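Search this site Enter keywords Go

Home News Projects People Events Contact

Vondham lab compares two hand-held grippers on kitchen jars

2026-10-19

The Vondham automation lab has finished a comparison of two hand-held grippers, the Trastden and the Brallomel, using glass storage jars and other items found in a home kitchen. The work began in September and was led by Beatrice Mugo.

Operators picked up, moved and set down each item with both tools. The lab logged 2479 grasps in all and marked 217 of them as failed. Most of the failures came from smooth glass that narrows toward the base, where the contact blocks had less to press against.

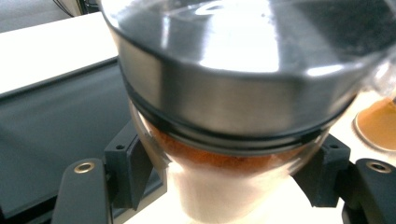

Mugo said the camera view mattered as much as the grip. A polished metal lid can throw bright reflections back at the lens, and a wide one hides much of what is under it when seen from close up. The team tried 4 camera settings before choosing one for the rest of the tests.

"With a shiny lid we lose detail in the brightest spots," Mugo said. "You can lower the exposure, but then the dark fingers are harder to make out against a dark tray."

The Trastden did better on heavy jars and the Brallomel on small dishes. Operators found the Brallomel easier to hold through a long session - its handle is shorter - but it needed its finger spacing checked more often. The lab has not picked one over the other and will keep both in use.

A second round is planned with the fingers mounted on an arm in the Gallagher building. It will use the same items and the same lighting, and the full results will be posted on the projects page.

Contact us | Copyright 2026 Vondham Automation Lab | Back to top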